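Home | News | Business | Schools | Events | Contact

Print this page | E-mail this story

Dirwood shop trains robot arm by remote control

DIRWOOD - A machine shop on the east side of Dirwood has started teaching a robot arm to handle metal parts by having its own workers steer the arm from a desk across the room.

Plerneter, which makes and repairs small fittings for pumps and valves, began the work in January. A worker holds a pair of hand controls and watches a screen that shows the view from a small camera at the arm's wrist. When the worker moves a hand, the arm moves the same way. The motion and the camera view are saved together, and each saved run is called a demonstration.

"The first week I dropped a lot of parts," said Mebrat Tilahun, a machinist who now spends two mornings a week at the controls. "You don't feel the weight the way you do with your own fingers. You have to go by what you see on the screen, and when you get in close, you don't see much."

Close work is where most of the practice time goes. The gripper has to come in near dark housings and metal rims, and one of its fingers can fill a good part of the view.
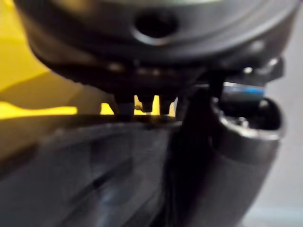 By Wouter Verschueren
Business reporter

Tilahun and the other operators have saved 64 demonstrations of the current job. The shop wants 80 before it lets the arm try the job without a person at the controls. Runs in which the part slips or the arm bumps something are marked and kept in a separate folder.

There is a second way to show the arm what to do. An operator can switch it to a loose mode, take hold of it above the wrist and push it through the motion by hand. Tilahun said she likes that way for long, simple moves but goes back to the remote controls for anything tight - her own arm gets in the way of the camera otherwise.

The control software comes from Brokard, a small firm that also trained the operators. The shop paid for the arm itself and has not said what it cost.

Plerneter said the arm is meant for repeat jobs that are hard on the wrists, and that no positions will be cut this year. Operators are paid their usual shop rate while they record.

Tesfamariam, a parts supplier that shares the building, has asked to see the arm run once the demonstrations are finished. No date has been set for that visit.

The shop will hold an open hour for residents on Monday, June 30, 2025, starting at 2 p.m. Visitors should use the side door and wear closed shoes. Safety glasses will be handed out at the desk.

Print this page | E-mail this story

Recent business stories
Dirwood hardware store to stay open Sundays
Road work moves to Mill Street
Night welding class adds seats
Bakery finds new home near the depot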